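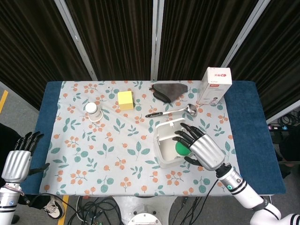
The berry-print cloth on the padded table, with the lidded white box at the right.

Table Linens and Toy Bins: Your Questions

Hi, I'm Citlali Zamudio. I sew tablecloths and table pads in Clarnetmont and I also tidy people's junk drawers when they'll let me (my sister says it's the same hobby). I get the same emails over and over, so I've put my replies on one page.

Where did the berry cloth come from?
I cut it from a bolt I found at a remnant sale in Prurnby last February. It's a light gray-blue with orange berry sprigs and teal-green leaves, and I fell for it on the spot! The bolt is gone now. I have a few napkins left and that's it, so please stop offering me money for the cloth itself.

Why is the navy showing at the edges?
I like it that way. The tabletop underneath is padded in dark blue, and I cut the cloth small enough to leave a border. If you'd like yours to cover the whole top, or hang down the sides, tell me when you order and I'll add the extra fabric.

Do I need a padded top at all?
Nope. A cloth sits fine on bare wood. But I love padding for anything that gets set down hard – ladles, lids, kids' cups. It's quieter, too. Mine is from Debnath and I've been happy with it.

Will a small bottle tip over on a padded surface?
Depends how squashy the pad is. A little pill bottle will stand up on a firm pad. On the thick fluffy kind I'd worry. Press with your thumb before you buy, and if it sinks past the nail, go firmer. And if there's medicine in the bottle, it belongs up high somewhere, wherever you normally eat.

What kind of box do you like for small toys?
White plastic, open top, hinged lid that stands up by itself along the back. I've tried the ones where the lid comes right off and I lose the lid within a day, every time. A hinged one can hold a ball or a few foam cubes and you can toss things in without hunting for anything.

How do you sort a mixed pile?
I spread everything out first with gaps in between, so I can see what I've got. Then kitchen things go back to the kitchen (ladles have a way of traveling), cloths get folded, and toys go in the box. Cardboard packaging I decide on last. I'm bad at throwing out a nice printed carton, I admit it.

Is there a right way to fold a dark cloth?
Any way you'll keep doing. I do quarters for the drawer. A rough triangle with one corner curling up is fine by me if you're using it again in ten minutes.

How do I wash the tablecloth?
Cool water, mild soap, inside out if it's got a lining. Line dry if you can. Iron on the back while it's a little damp and the creases come right out. Tomato sauce – go at it right away with cold water and don't rub.

What do you charge?
A plain cloth for a four-seat table is $25 for the sewing if you bring your own fabric. Pads are priced by size, so send me measurements and your zip code.

Can I drop fabric off?
Yes, Tuesday mornings at 370 Vurkeck Lane. Ring the side bell, the front one sticks.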